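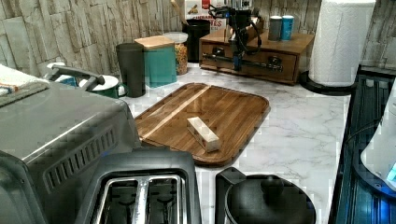

3.2 Rear-edge storage on domestic worktops

Worktop depth is usually specified for appliances, yet most of the objects that occupy the rear edge of a domestic worktop are small. We use the term rear band for the strip between the wall and the working surface proper, and we treat it as a store in its own right. The band considered in this section holds a tall black canister, a teal square canister with a wooden lid, a clear jar of dry food and a utensil holder, with a low drawer unit to the right of them. Two further canisters stand on top of the drawer unit, so that part of the band is used at two heights. The cutting board lies forward of the band and is treated as a separate zone.

The survey from which our categories are drawn covered 132 kitchens in the Vedanside and Dekunby districts and was coded by Halász and El Khatib. Each item was assigned to one of four classes: dry food, tools, cleaning goods and unassigned. Unassigned items were mostly packaging left out after shopping. A total of 1,501 items were recorded, of which roughly 200 could not be placed in a class on the first pass and were coded again by Østergaard. Kitchens with a fixed table inside the cooking area were left out — these showed a different pattern of use, and they are reported separately in Section 5.

Reach was measured from the front edge of the worktop to the nearest face of each item. Where one item stood behind another, the reach to the rear item was recorded together with the number of items to be moved first. We call this the clearing cost. Cardboard boxes had a higher clearing cost than jars in most kitchens, as they tended to be pushed behind other goods and left there.

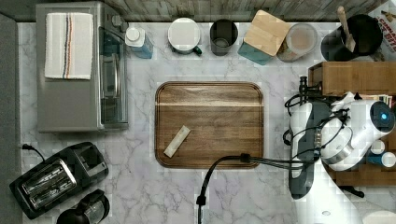

Figure 4. Rear band with mixed storage classes. The cutting board occupies the centre of the worktop; a folded striped towel is kept on top of the countertop oven.

The upper faces of appliances were coded as secondary shelves whenever anything was resting on them. In Figure 4 the oven carries a single textile item, which was the most common load in the sample. Heavier loads were rare and were confined to kitchens with no wall cupboards. Lidded canisters were coded as closed, whatever the angle of the lid; an earlier scheme (Mirzaei's) had treated a tilted lid as open, and this gave poor agreement between coders.

The board zone was handled more simply. A board was counted as resident if the household stated that it stayed on the worktop between meals, and as visiting if it was put away. Resident boards were larger. They also tended to collect small items unrelated to cutting, and for this reason we recorded any object lying on a board along with its nearest edge. In 16 kitchens the board had no agreed place at all and was moved from one side of the sink to the other during the visit.

Appliances with a front opening need clear worktop before them, and a resident board may take up some of that space. Upright toasters make no such demand, although their levers and dials must still be within reach. Chatzigeorgiou proposed a joint measure of board and appliance clearance, and we adopt it below with one change: the depth of the appliance door when lowered is added to the appliance and not to the board.
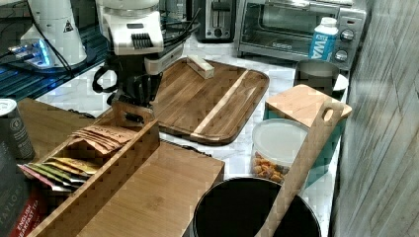 3.3 Clearance between boards and appliances

Let the clearance be the shortest distance, in millimetres, from the edge of the board to the front face of the nearest appliance. Distances were taken with a steel rule and rounded down. Where the board had been turned out of line with the worktop, the nearest corner was used.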